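Students at Jasumbridge College reach final of Brorkar handling challenge
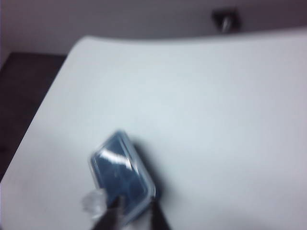

A lidded container held in the gripper of the Jasumbridge team's robot arm.

Five students from the robotics club at Jasumbridge College have won a place in the final of the Brorkar Handling Challenge, which takes place in Fakivthorpe in March.

The challenge asks school and college teams to program a robot arm to pick up everyday containers, turn them and set them down inside a marked area. Teams are told the size range in advance but do not see the containers used for scoring until the day. Clear lids are allowed in every round and tend to cause trouble, as glare can confuse the software that looks for edges.

The club meets after lessons in the design block, from 4pm to 6pm. Its members built the control program over the autumn term and trained it on pictures from a small camera mounted close to the gripper. They logged 483 practice lifts before sending in their entry.

Nine teams will compete in the final. Each will have two timed runs and a short interview with the judges, who also read the team's logbook. Marks are lost for drops, and for any lift where a person has to step in.

The winning team will receive £2,000 to spend on equipment for its school or college. Brorkar will also lend the winners a second arm for the summer term.

The Jasumbridge entry is supported by Villanueva, a local engineering firm, which supplied the gripper fingers and has offered workshop time before the final. The students plan to use it to test softer finger pads - the current set can slip on glossy plastic.

The club is open to all students aged 16 and over, and no programming experience is needed. New members can sign up at college reception until the end of February.

ENDS

Notes to editors

Entries for next year's challenge open in September. Media places at the final are limited and should be booked through the Jasumbridge College press office.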